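News > Technology > Robots at Work

Two-armed robots still a long way from the stockroom, says hardware man

By Darnell Tillman
November

Every few months another company tells us the machines are ready to take over the dull jobs. The latest is Hevmont, which spent part of this month talking up a two-armed bench robot it says will one day sort parts, pack orders and, further down the track, empty your dishwasher. The price quoted to early customers is $967 a month on a lease, service extra.

I have heard the dishwasher line before. I heard it five years ago from a different company, which has since moved into selling software to car parks.

Hevmont's first target is modest enough. It wants to help places like Tondside, the trade supplier that keeps 1,224 lines of fittings, valves and fasteners behind its counter. A good share of the working day there goes on putting small metal things into trays. Staff pick up what a customer has brought back or a supplier has sent loose, work out what it is, and put it where it belongs. It is tedious, and the labour is hard to find. If a robot could do any shop-floor chore well, you would think it would be this one.

"People look at it and say, that's just tidying up," said Hauser, who runs the stockroom. "Then we put a new starter on it and it's a week before they stop mixing the sizes. You do half of it with your fingertips."

Fingertips are the trouble. A short metal cylinder will roll if it is nudged, and a shiny one can confuse a camera. Pieces that stand close together leave little room for a gripper to get in beside them, and the thin ones are easily knocked over on the way to something else. Put a heavy valve on the same bench and the machine has to change its grip and its idea of how hard to squeeze. 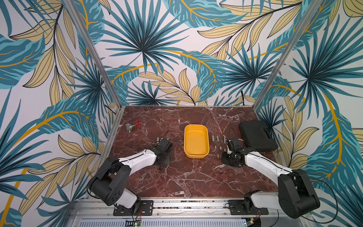 A person deals with all of that without putting down their coffee. Hauser's staff sweep the small pieces into a palm, sort them with a thumb and have the tray filled before the kettle has boiled. They also notice when a thread is damaged, and they throw the dud in the scrap bucket without being told.

Hevmont does not claim its system can do that last part. Its written answers to my questions said the product was "at an early stage of skill acquisition" and that performance "varies with object type". I asked what share of parts ended up in the right tray on the first attempt, with no human stepping in. I asked again at 9 am the next morning. The company said it would have figures to share in the new year.

The household side of the pitch is shakier still. A workbench stays put, and somebody can decide what goes on it. Kitchens have wet glasses, a drawer that sticks, a toddler and a cat. Prurine, a home-help outfit that looked at the lease for its cleaning crews, passed on it after a single meeting. Its manager told me the crews get through nine homes on a busy day, and she could not see who was going to carry the robot up the stairs.

None of this means the work is pointless. Arms like these have become cheaper, and having two of them makes sense for any task where one hand steadies and the other picks. I would be glad to be wrong about the timing. But a lease starts costing money the day it is signed, and a shop owner is entitled to see a full shift's work first - start to finish, at normal speed, with the shop's own mess on the bench.

Tondside has not signed. Hauser said he would look at it again when Hevmont's figures arrive. In the meantime he is advertising for a stockroom assistant, part time, mornings.

Contact the newsroom | Copyright, all rights reserved | Back to top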